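Fluvov (game)

Fluvov is a parlor word game in which players replace the words of a well-known line, such as a proverb, a song lyric or a nursery rhyme, one at a time until the line can no longer be recognized, and then try to bring it back. It is played with pencil and paper by two teams. The game is usually linked to the town of Ostance, where it was a regular part of winter gatherings, and it belongs to the wider family of substitution games that also includes chain definitions and word ladders.

Name

The word has no meaning outside the game. The usual account is that it began as a misreading of "follow" on a handwritten rule sheet. An older form, "fluvow," appears in a few early sets of rules. Players who take part regularly are called fluvovers, and a finished line is called a fluvov, written without a capital letter.

Rules of play

Each team has three to 10 players. One team, the writers, chooses a source line of at least six words. The sheet is passed from player to player. Each writer must replace exactly one word with another word or short phrase and may not change a word that the previous writer has just replaced. Every replacement must be justified by the sheet as it stands, without reference to the source line. A writer who receives "The early bird catches the worm" may write "The early fowl catches the worm"; the next may write "The early fowl catches the fish bait."
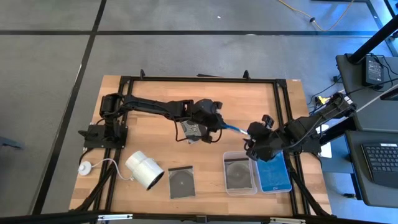 Two black robot arms above a wooden workbench, the left one gripping a narrow blue object.

Short words such as "the," "of" and "in" are called pegs. Pegs may be replaced only once in a round, and many house rules do not allow them to be replaced at all. Names of people and places may be replaced by a description but not by another name.

When each writer has had two turns, the sheet is read aloud to the other team, the finders. The finders have 60 seconds to give the source line. They may ask for a step back, in which case the writers read the version just before the final one. Each step back costs one point. A finder may speak at any time, but a wrong answer that contains fewer than half the words of the source line also costs a point.

Scoring

A round begins with a value equal to the number of replacements made. The finders receive that value, less any penalties, for a correct answer. If time runs out, the writers receive half the value, rounded down. A challenge may be made against any replacement before the next round begins. If the challenge is upheld, the replacement and all those that follow from it are struck out, and the round is scored again from the shortened sheet.

Most challenges involve drift, the term for a replacement that is correct for the new word but only in a different sense from the one intended. Changing "bank" to "lender" in a line about a river is drift. Under the Ostance rules drift is allowed once per round and must be marked in the margin with a small cross. Under the Druvmont rules it is allowed without limit, which produces shorter games and much stranger lines.

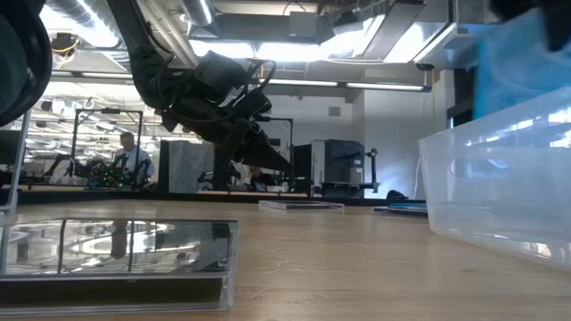 Druvmont players also drop the two-turn limit. The sheet circulates until a writer passes, and the value of the round is capped at 12. Matches between teams used to different rules are normally played under the Ostance form, with the drift rule agreed on beforehand.

Variants

Silent fluvov is played without reading aloud. The sheet is handed across the table and the finders write their answer beneath it.

Reverse fluvov gives the finders the source line and the final version and asks them to supply the steps between. Any path of the correct length is accepted — it need not match the one the writers took.

Riviere, named after the street where it was first played, uses two source lines at once. Writers alternate between them, and from the fourth turn on may move a word from one line to the other. It is considered difficult and is seldom played with more than eight people.

Solo fluvov is a pastime more than a contest. The player writes a chain, puts it away for a week or longer, and attempts to recover the source from the last line alone.

Collections

The largest known collection of finished lines was assembled by Marcelle Carré, a schoolteacher in Ostance, who copied sheets left behind after games and asked former players for theirs. Her notebooks contain 2842 lines, of which about 400 are recorded without a source. A number of these have since been solved by readers, though in several cases two competing solutions fit the line equally well.

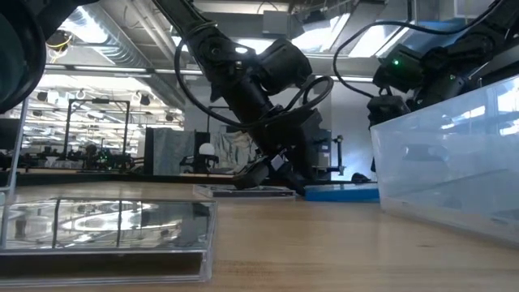 Carré sorted the lines by number of steps and not by subject, and gave each a short code for the rules in force. The letter D after an entry means that drift was used; a double D means Druvmont rules. She left the steps out of the first notebook altogether, which makes its entries hard to check. Later notebooks give the full chain, with disputed replacements underlined.

Proverbs make up the greatest part of the collection, followed by song lyrics and counting rhymes. Lines from holiday songs are common in the sheets from December and almost absent from the rest.

See also

Word ladder
Consequences (game)
Paraphrase
Nonsense verse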